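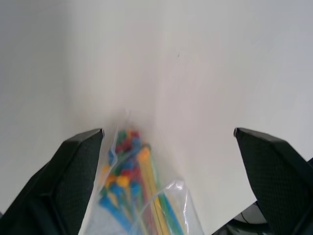
Cable ties: storing, fitting and cutting

Storage

Nylon ties hold a small amount of moisture, and that moisture keeps them flexible. Ties left loose in a heated workshop dry out over the winter and snap at the neck when pulled tight. Keep them in the plastic bag they came in. After opening, press the air out, fold the top over twice and clip it. Do not decant into an open jar on a windowsill; sunlight does more harm than age.

Store all ties in a bag with the heads at the same end. A single tie can then be drawn out by the head without dragging the rest with it. If a new bag arrives muddled, sort it once on the bench before it goes in the drawer.

Brittle ties can sometimes be recovered. Put them in a sealable bag with a damp (not dripping) piece of kitchen paper and leave for 3 days at room temperature. Bend one double as a test. If it cracks, throw the batch away.

Using mixed colours

A mixed bag is worth having if the colours are given fixed meanings. The list taped inside my cupboard door reads:

Blue — network and telephone
Red — mains leads that must stay plugged in
Green — garden and outdoor lighting
Yellow — temporary, to be removed
Orange — extension leads

Coloured ties are not a substitute for a written label on anything carrying 230 volts. Most coloured nylon also fades outdoors. Where a tie will be in full sun, use black UV-stabilised ones and mark the cable separately.

Fitting

Pass the tail through the head with the ribbed side facing inwards. Pull by hand until the bundle stops moving, then stop. A tie on a data cable should still turn under a finger. Overtightened ties deform the sheath and the damage is not always visible from outside.

On a straight run behind a desk, one tie every 30 cm is enough. Put an extra one on each side of a 90 degree bend, but none on the bend itself.

Do not tie mains leads in a tight coil. Use a loose figure of eight and a hook-and-loop strap.

Cutting

Use flush cutters with the flat face against the head. Scissors and ordinary side cutters leave a sharp stub that will open the back of a hand the next time someone reaches behind the unit. If that is all there is, cut slightly long and twist the stub off with pliers.

To remove a tie, cut at the head, never along the cable. To release one for reuse, lift the pawl with a fine jeweller's screwdriver and slide the tail back. A tie released this way is fit for light work only, such as holding a bag of screws shut.

Page revised 3 May 2024, Shiyu Tian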